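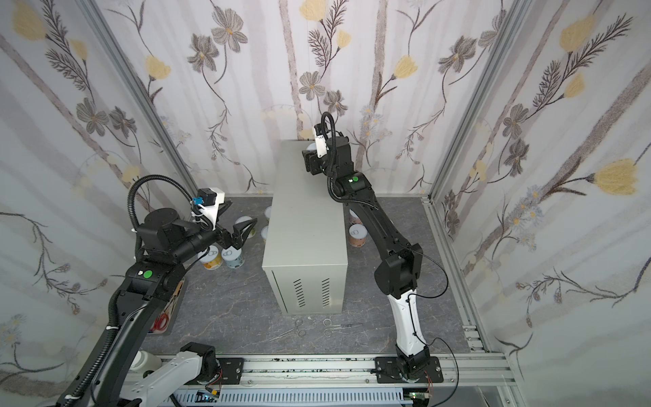
Can one person set up the Drakdale two-arm bench cell without an engineer on hand?

Most buyers manage it in a weekend. Both arms bolt to the front rail, the wiring goes in the duct below, and the rest is patience and a hex key. If you get stuck, write to Mustham support, where Gudrun Granström will ask whether you read page 2 of the manual. Read page 2 of the manual first.

Home Arms Cells Spares Support Cart

Drakdale Bench Cell, two-arm kit

The Drakdale is for people who want two arms working over the same small patch of floor and don't have a factory to put them in. You get both arms, two-finger grippers, wrist cameras on their white brackets, and the aluminum rail. You also get a bag of spare screws, several of which will fit something.

Walls are up to you. Mustham sells plain panels, and we have seen customers do much better with a roll of wallpaper and an afternoon off.

What it's good at: picking up things of a sensible shape and putting them somewhere else. Cans are the usual starting point. They stand up by themselves, they come cheap, and lunch is taken care of for a while. The Ostapchuk grip software (included, one seat) lets you teach a pick by moving the arm by hand, then complains about how you did it.

What it's less good at: shiny lids under a bright lamp. The November update helped. Turning the lamp down helped more.
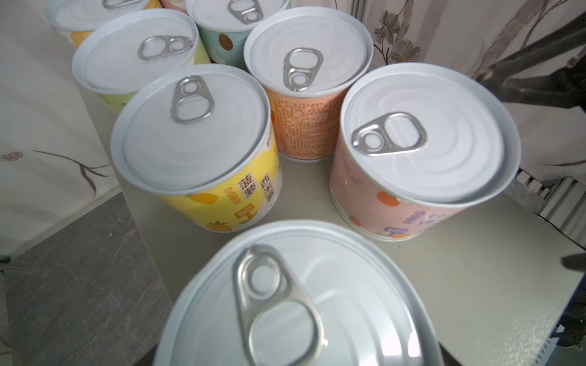 Wrist camera view: canned desserts, pineapple sago in yellow.

Reach per arm: 680 mm
Rail length: 700 mm
Weight, boxed: 163 lb, so invite a friend

The short rail is the complaint we get most. Yes, the arms can reach each other. The software keeps them apart by default, and there is a checkbox to turn that off, which we would have left out if it were our decision. A longer rail is sold separately under the Irkton name and uses the same bolts.

Spare gripper fingers come in pairs. Order two pairs, as the first set tends to go during the week you find the checkbox.

Ships in two boxes, which may arrive on different days. The manual is in the second one.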